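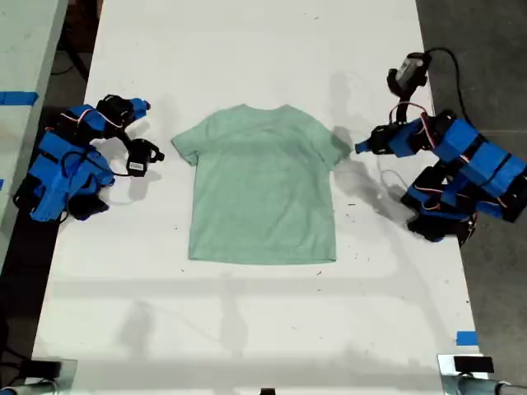 Mint green, laid out flat on the long table.

I have been meaning to write about T-shirts for months, and July finally pushed me into it, mostly because I had to empty my dresser to get at a stuck drawer and found far more shirts than a person with one torso needs. A few had never been worn. One still had the size sticker on it!

So I've been sorting, and reading, and asking everybody at lunch what they do with theirs. The answers were all over the place. Some people wear a shirt until you can read a newspaper through it, then it goes in the rag bag under the sink. Others give away a big sack every spring (I admire this and don't do it). And a surprising number of you keep old race and concert shirts you'd never put on again, just to have them in a box.

My own rule now is two piles. If I'd wear it to the grocery store, it stays. If I'd only wear it to paint a fence, it goes – unless I really have a fence to paint, and I've only got the one fence.
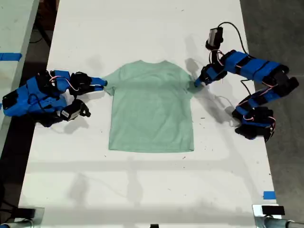

Mavent Staff Social Club

Washing is where I got the most mail last time, so a few things that work in my house. I turn shirts inside out, I wash them cold, and I stopped using the hot setting on the dryer. My old navy one from the Jemine street fair is 11 years old and the collar still lies flat. The ones I used to cook on high all came out shorter and wider, like they were made for a mailbox.

Pale colors are harder. Deodorant marks come out for me with baking soda and a little water, left on for an hour before the wash. Salad dressing I have never beaten. If you have a trick for oil, please write it on the sheet by the coffee machine, because I have a yellow shirt I'd love to wear again.

Folding I'll leave to you. I tried the kind where they stand up in the drawer in little rows and it looked wonderful for two days.

The clothing swap is still on, in the big room upstairs at Mulla Hall. Bring clean things in a bag with your name on it, and take home whatever you like. Last year we swapped 53 pieces and I came away with a raincoat I wear constantly. Kids' sizes are very welcome, we always run short. Please drop bags at the front desk by 1/8/22, and no socks this time, please – you know who you are.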